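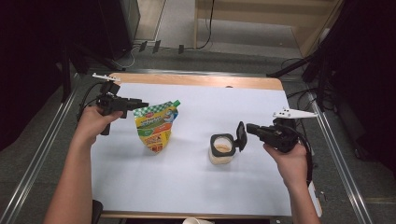

December 2023

Wednesday. Slept badly again, up before six. The boiler took its time and I did the first hour of work in my coat. Wrote to Begoña Ortuño about the choir dates and then went back to the translation, which is crawling. I got through 5 pages before lunch and I don't like two of them.

The trouble is still the chapter on the salt road. The author uses one word for the track, the toll and the men who collected it, and English wants three. Lalit says to leave the original word in and let readers pick it up as they go. I tried that in October and it read like a museum label. Today I put "the road" for all three wherever I could get away with it and marked the rest in pencil. There are a lot of pencil marks.

Fulgencio Paredes phoned at noon. His knee is better and he is walking to the river and back. He wants to sell the bees in the spring, all 15 hives, and asked if I knew anyone in Stendumel who might take them. I said I would ask Nicanor, who had bees once and lost them. Fulgencio wants 2000 for the lot with the extractor thrown in. That seems fair to me, but I know nothing about bees. He has had them since before Aunt Valentina died and I think he is sadder about it than he lets on.

Walked to Bermúdez in the afternoon for lamp oil and envelopes. No envelopes. The woman there said Friday, then said maybe not Friday. Bought a bag of walnuts and ate most of them on the way home – no dinner to speak of as a result. The lane is bad past the second gate and I came back with mud up to the ankle.

Letter from the press waiting on the mat. They want the full text by the end of March and would like the notes kept short. I have around 100 notes already and the book isn't half done. I'll have to cut the ones about weights and measures, which are the ones I enjoyed writing.

Read for an hour after supper, the old Kendow history with the loose spine. It has a different date for the toll riot than the one I used in chapter two. Must check that before I do anything else tomorrow. Also the gutter over the back door, and write to Nicanor about the bees.

Frost on the inside of the bedroom window at ten. Put the second blanket on.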